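Ticket: Gimport drops late checkouts for Hotel Procházka
Opened 2025-08-15 by Marcela Vaněk, front office 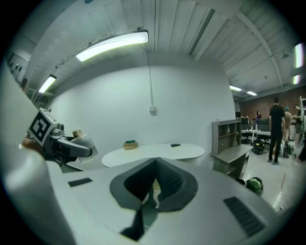
White furniture legs, seen through the gripper pads.

Marcela Vaněk: Gimport ran overnight and brought in 103 reservations from Mornon. Every guest who paid for a late checkout is now due out at 11 a.m. Two have called the desk to share their feelings. One of them shared quite a lot.

Gervasio Henríquez (Goltden support): Sorry about the feelings. Which rate code are they on?

Marcela Vaněk: LATE2. Same as it's been since January.

Gervasio Henríquez: Found it. Gimport reads anything after the fourth letter as a floor number, so it thinks these people want the second floor.

Marcela Vaněk: That explains why the second floor is overbooked and the fourth is so peaceful.

Gervasio Henríquez: Please rename the code to LATE, then rerun the import with "overwrite times" checked. Leave "overwrite rates" alone.

Marcela Vaněk: I did not leave "overwrite rates" alone. A standard double is now $2,489 a night. Breakfast is still extra.

Gervasio Henríquez: Rolled back to the 6 a.m. copy. Try again, one box this time.

Marcela Vaněk: One box. Checkout times are right, rates are right, 40 rooms still sitting on the wrong floor.

Gervasio Henríquez: Those need a manual reassign. I'll send the list.

Status: waiting on customer

Filed under: Reservations & Imports
4 comments | 0 shares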